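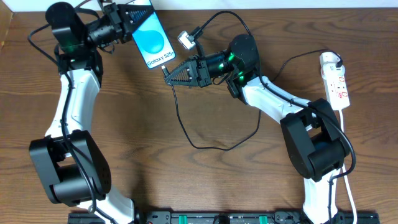 3.2 Overnight charging and household load

The Skovevgate survey covered 600 households over one winter. Each was asked where phones were charged, at what hour they were plugged in, and when they were unplugged. Answers were matched to hourly meter readings from the Dindus district.

Most phones were connected before midnight and left until morning. For coding purposes, a device counted as "on charge" if its cable was in place, whatever the battery level. A phone lying face up on a table with a cable in its bottom port (Figure 2) falls into this group.
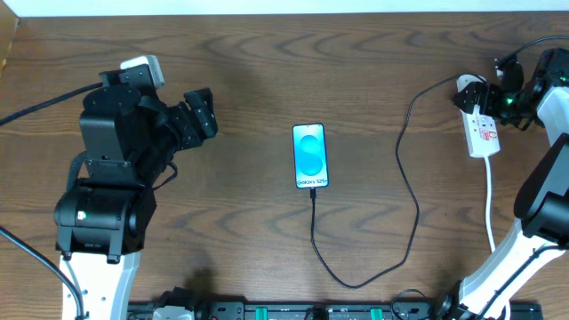 Load from small chargers was hard to separate from that of lamps and routers on the same circuit. We therefore left out the 40 households with incomplete meter records and fitted the model again. The evening peak moved later in Crichton but not in Pomidero – a difference we put down to heating schedules. Self-reported unplugging times were less reliable than plug-in times, and we use only the latter in Section 4.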